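Letter board trial

The letter board trial is a bench test for comparing robot grippers, and the arms and controllers behind them, by means of handwriting and erasing on an ordinary whiteboard. It is most closely associated with the Lindcombe workshop, where Halima Makokha and Shireen Oosthuizen put the first written version together one February, and it has since been taken up in one form or another by a fair number of small labs and teaching benches. People who use it tend to be fond of it, partly because the equipment fits in a desk drawer (the board excepted) and partly because anyone walking past can see at a glance whether a letter B looks like a letter B.

Background

Before the letter board, the Lindcombe bench compared grippers mostly by having them pick up blocks and put them down again. This worked well enough for judging strength and opening width, but it said very little about how a gripper holds something slim while it is being pushed sideways. A marker is a demanding thing to hold in that respect. It wants to roll in the fingers, it wants to tip back as the felt drags, and if it slips even a little the line shows it. Makokha had been using a whiteboard to keep score of the block tests, and the story told at Lindcombe is that the scoreboard slowly became the test.

The setup

The board is laid flat on a table, so that gravity helps keep the marker down and the arm can reach the whole surface from one side. A framed board is preferred, as the rails give the controller a clear edge to find during calibration. The eraser is kept on the board itself, at the right-hand side, where a second gripper can get at it without crossing the writing area. Three capital letters are used, A, B and C, in black marker, and they are spaced well apart so that the erasing of one does not spoil its neighbor.

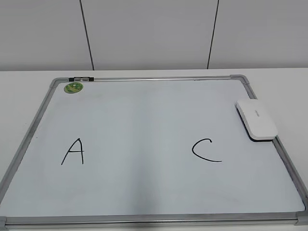
Vol. 8, p. 42

With A and C on the board and the middle left open, the surface is in what the Lindcombe notes call the gap state. It can serve as the starting point for a writing run, in which the arm is asked to fill in the B, or as the target for an erasing run, in which the B must go and its neighbors must stay. Many benches run it both ways — it costs nothing but marker ink — and keep the two sets of results on separate sheets.

Choice of letters

The three letters were picked for what they ask of the hand. The A is all straight strokes, with a crossbar that shows up any error in where the marker is set down the second time. The C is a single open curve and is mostly a test of the controller, though a weak grip will often give itself away near the lower end. The B asks for both at once, a straight stem followed by two lobes, and it is generally held to be the hardest of the three. Oosthuizen argued for some time in favor of adding an S, and a few benches do include one, but the standard sheet has stayed with three.

Grippers compared

The best-known comparison set a Mirex parallel gripper against a Cloltgate three-finger hand, both on the same arm and both driven by the Makokha controller, a small motion controller that Halima Makokha wrote for the workshop and that carries her name a little against her wishes. Each gripper was given 40 runs. The Mirex held the marker more steadily along straight strokes and was quicker to set up, while the Cloltgate was kinder to the marker barrel and coped better with the eraser, whose smooth rounded top gives flat fingers rather little to hold on to. Neither was declared the winner, and the notes suggest, quite sensibly, that a bench with room for two should simply have both.
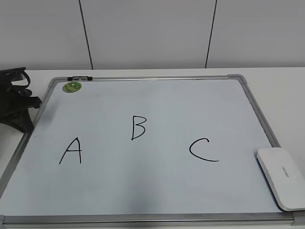
1020 words in full article

A black gripper at the left edge of the board, opposite the eraser, is clear of all three letters, and clearance of this kind matters more than a newcomer might expect. Overhead and side cameras both need an open view of the writing if the letters are to be compared fairly, and an arm that comes to rest over the surface can throw a soft shadow that a simple threshold will happily read as ink.

Scoring

Letters are scored for shape, for placement and for the cleanliness of the surface left behind. Wobbly strokes are not marked down so long as the letter can be read at arm's length. Smudges are treated gently too, as most working boards pick up a faint haze that no amount of wiping quite gets rid of, and the usual practice is to take a reference picture before each session and score against that. The scoring sheet was last revised on 14th July, when the allowance for faint residue was made a little more generous.

Limitations

The trial has its critics, and they have a point. It says nothing of heavy loads or soft objects, and a very good controller can flatter a middling gripper. Markers also vary a great deal from one packet to the next, so results from two different benches should be laid side by side with some care.

See also

Marker holders and compliant mounts
Eraser grasping
Camera placement for flat work surfaces
Lindcombe block test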